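Review: Osance Freight Desk, used for one year in a small shipping office

I work in the shipping office of a company that sells spare parts for bakery ovens. We send pallets to four countries and we have no big department for it, only three people and one shared mailbox. Before Osance we used a spreadsheet and many phone calls. I write this review for offices of a similar size, as most reviews I found were written for large warehouses.

Osance Freight Desk is a web program for booking pallets with several carriers. You enter the weight, the dimensions and the two addresses, and it shows the rates from the carriers you have a contract with. It does not sell transport by itself. We connected three carriers in March: Doranov, Hubáček and one local firm. The first two were ready the same morning. For the local firm we had to load the rate table by hand, and the import did not accept commas in the prices until I changed the settings of my computer.
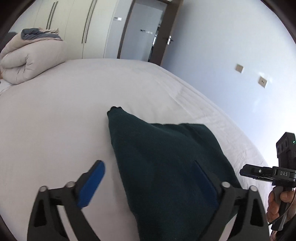 The price for us is 80 dollars per month for each user, and there was a setup fee of 900 dollars. The setup fee I find too high. It included one video call and the import of our address book, and from the address book many postal codes lost the zero at the beginning. Support corrected this in two days, but meanwhile one pallet for Hubáček was booked to a wrong depot.

In the year we booked 1,438 shipments with it. The daily work is comfortable. A repeated shipment needs only a few clicks, the labels print correctly on our old label printer, and the customer receives a tracking link without my help. I also like very much the calendar of pickups, where I can see which carrier comes before noon and which one after.

The part I like the least is the invoice check. The program compares the carrier's invoice with the booked rate and marks the differences in red. The idea is very good. But it does not understand the fuel surcharge of Doranov, which changes every month, so almost every line from them becomes red and I check them by hand as before. I asked for a correction in the summer. The answer was that it is planned.

Even so, the invoice check found 4,000 dollars of wrong charges in the year, mostly for a lift gate that we never ordered. All of it was credited to us after some letters.
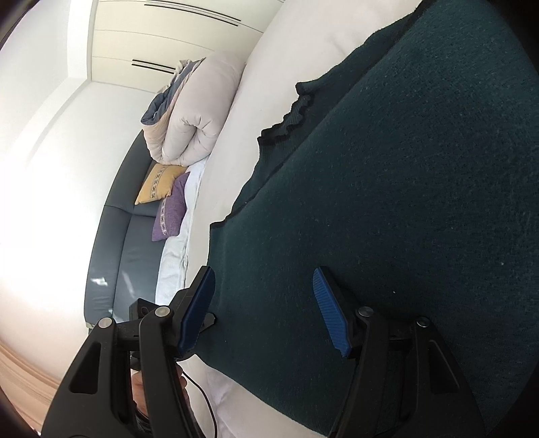

Compared with Okano

Before we decided, we had a trial month with Okano. Their program is cheaper and looks more modern, and it works better on a phone. It has no invoice check, however, and the pickup times must be confirmed by e-mail. For an office with only one carrier I would take Okano.

My rating

Four stars from five. I took away one star for the setup fee and the fuel surcharge. We have renewed for a second year with the same three users.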